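The Table Room at Prestemar

I came to this room doubtful and I'm still doubtful. The Prestemar brochure calls it a "finishing studio" and lists it at 571 a month. I'd call it a room with a table in it.

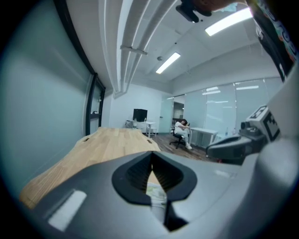 Butcher block, tan and honey strips, with two dark slots cut through the top. Grarer's catalog says slots like these "organize your workflow." Maybe. Mine at home organize crumbs. A table like it runs 2,310 new, and I have yet to hear what the extra buys you over a plain board on trestles.

The pipes stay out in the open, white against a white ceiling, and I'm told that's a style now. Ursu charges extra for it.
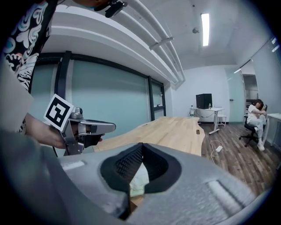

Lighting is the one thing I won't argue with much. A bright fluorescent panel is ugly and it does the job. I'd still want to see the place at 4 p.m. in December before signing anything.

Fonumura has a room for 22 less. Same pitch, shorter brochure.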